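Notebook, plug task, February

Picking up from Melati's note about the force stops, because I lost most of the afternoon to the same thing and want it written down before I forget the order. Short version: the arm is fine, the plug is fine, and my force limit was badly wrong.

The Korley script ran 45 insertion attempts before lunch and I only looked at the summary, which said everything passed. Then I went through the log properly and found 8 of them where the push kept climbing after the plug had stopped moving. That is the arm leaning on the strip with nowhere to go! The stop should have tripped every time and it didn't trip once. Melati Harahap had flagged the same pattern in the Rillska runs and I told her it was sensor drift. Sorry, Melati – you were right.

The cause is dull. When I copied the settings over, the limit for the downward axis went back to the default and the sideways ones kept our values. So it would stop for a nudge from the side and happily shove straight down. Log line 1,211 is where the default gets loaded, if anyone wants to check me.

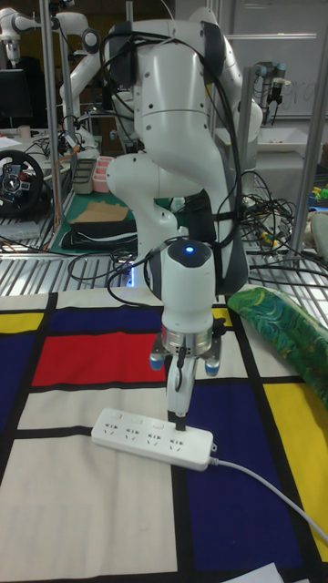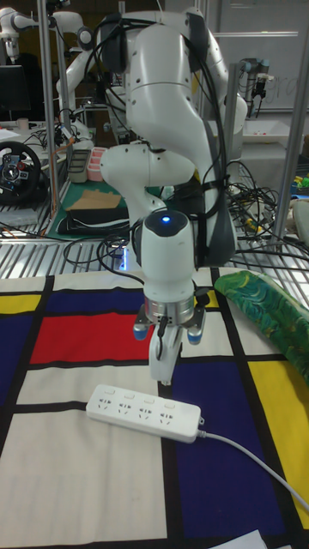

I put the limit back by hand and did 5 slow insertions with my palm on the stop button. Two tripped early, which I'll take over the other thing. The early trips both came with the plug tilted a little, so the approach angle still needs work, but that's a separate job and I'm not touching it tonight.

Still to do: make the script refuse to start if any axis is on the default (Menon's startup check does this already, just steal it). Look at the fingertips for wear. Swap the strip before the next long batch, I don't trust those contacts after being leaned on. And please, no unattended runs on this cell until the check is in, even short ones. I've left a note in the Manasier channel saying the same.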